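Touring Comedy Program: Progress Report to the Venkataraman Fund
Submitted by Saranya Unnithan, Program Manager, Jul 6, 2020

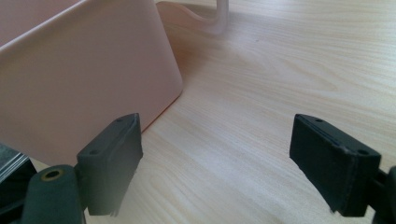

Pink plastic container on a wooden table.

Summary

The grant pays for a touring program of stand-up and comedy magic in small towns, with workshops for new performers attached to each stop. We had planned 21 dates. Two were played before venues closed in March, and the other 19 are on hold. The workshops moved online and have continued.

Live shows

Both completed dates were at the Lano, which has a capacity of 1000 across its two rooms. Total attendance was 631. We used the larger room for the first show and the smaller one for the second, and the smaller room suited the close-up material better. Sound was weak at the back on the first night. The house technician added a speaker for the second.

Performers for both dates have been paid in full. Acts booked for the postponed dates were offered half their fee now and half on performance. All of them accepted. The change to the payment schedule was approved by your office in March.

Trerkeck Hall has told us it will not reopen this year. Delledier Arts Center is holding our booking without a deposit but can't give a date yet. We have asked the remaining venues for a decision by the end of the summer.

Workshops

Balakrishnan Suvarna leads the workshops. The online version runs for 90 minutes in place of the original three hours. Writing and hosting skills carry over well. Crowd work does not, and we have dropped it from the online plan until people can meet in a room again. Participants now send in a five-minute set on video and get written notes back within a week.

Several participants had trouble with slow connections, so session notes are now sent out by email the same evening.

Budget

Travel and lodging are well under budget. Fees are on budget. We spent more than planned on video software and on captioning, which was not in the original application. We ask permission to move part of the travel line to cover captioning for the rest of the grant period. A revised budget is attached.

Next steps

Confirm or release the held dates.
Find a replacement for Trerkeck Hall, preferably in the same county.
Record a showcase of workshop participants in the smaller room at the Lano, without an audience if necessary.
Send the next report once the new tour dates are set.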